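Stustach Forums > Home & Storage > Packing and Moving

Topic: Soft rubbery figures in one big box - wrap them or not?

tully_m
Member
I'm moving in February and have to pack up my shelf of squishy and rubbery toy figures. There are 79 of them. Most are palm size, solid color, and a few are the see-through jelly kind. I've been saving grocery boxes and my plan was to put them all in one big carton with newspaper between layers. Then my sister said newspaper is the worst thing I could use. Is she right? And do the see-through ones need to be kept away from the others?

guveckfan
Senior Member
Your sister is right. Newspaper ink will come off on soft rubber and you will not get it out. I had a white rabbit with half a car ad on its back for years. Use plain white tissue or baking parchment.

Yes, keep the jelly ones apart. Some soft plastics react with each other when they touch for a long time. They get sticky, and color can move from one to the other. Red is the one I've had trouble with.

Sandro De Luca
Member
I don't agree that they all need wrapping. It's a move. They'll be in the box for what, 2 days? I moved with mine loose in a carton, lid taped, and everything came out fine. The sticking happens in long storage, in a warm closet or attic. Wrapping 79 figures one at a time is an evening you could spend on the kitchen.

guveckfan
Senior Member
Two days if everything gets unpacked. Mine sat taped up in a spare room for 2 years. People always think they'll open the toy box first and they open it last.

Sandro De Luca
Member
Fair enough, but then the advice is to unpack them.

juvano88
Member
Can I ask about the box? I have a strong carton that dishes came in, and I have a normal grocery one that held snack packs. The dish one is double wall but it smells of something, maybe glue. The grocery one is thinner. Which would you use for soft toys?

guveckfan
Senior Member
The grocery one. Soft toys weigh very little compared to dishes and they don't break. What hurts them is being squashed under something heavy, so write TOP LOAD on it and put it on last. I wouldn't use anything that smells. Soft rubber picks up smells and holds on to them.

Also check the box for crumbs and grease before you put anything in. Wipe it out with a dry cloth, not a damp one.

tully_m
Member
OK, that helps. I bought a roll of parchment and cut it into squares. I got almost 60 done last night before I gave up. The simple shapes go fast. The ones with folded arms or bumps at the base take longer and the paper tears on them. Do I need to get the paper into all the folds?

Sandro De Luca
Member
No. Roll it once around and twist the top like a candy. You only want a layer between one toy and the next.

guveckfan
Senior Member
Agree with Sandro on that one. Stand up the ones that have a wide base and lay the long ones on top. If you lay a soft one on its side with weight on it, the side knobs and ears can stay bent.

juvano88
Member
I was sorting mine this afternoon too. Green one and a clear red one before they went in separate bags, grocery carton behind them.
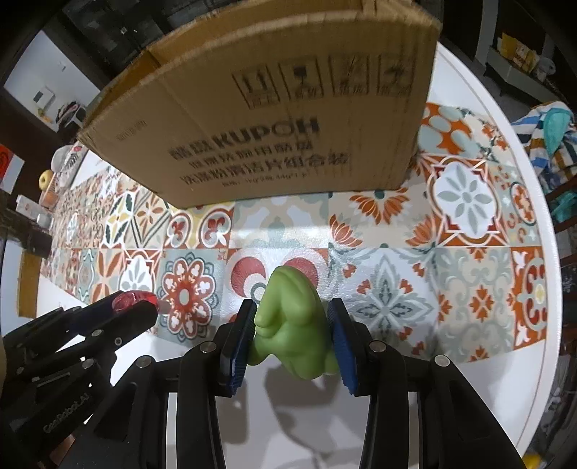 guveckfan
Senior Member
That green one should go upright, the base looks wide enough. Bag the red one by itself.

Before you use the carton, put tape over the printed handling marks if they don't match how you're going to load it. Our movers went by the arrows on an old box and turned it the wrong way up from how I'd packed it.

Sandro De Luca
Member
Or just pack it the way the arrows point. Less tape.

tully_m
Member
Going with the arrows. The rest get wrapped tonight, jelly ones in their own shoebox inside the big one. Does anybody dust theirs with cornstarch first? I saw that in an older topic and couldn't tell if it was a good idea.

juvano88
Member
I do, very lightly, only on the ones that already feel tacky. It wipes off with a soft brush.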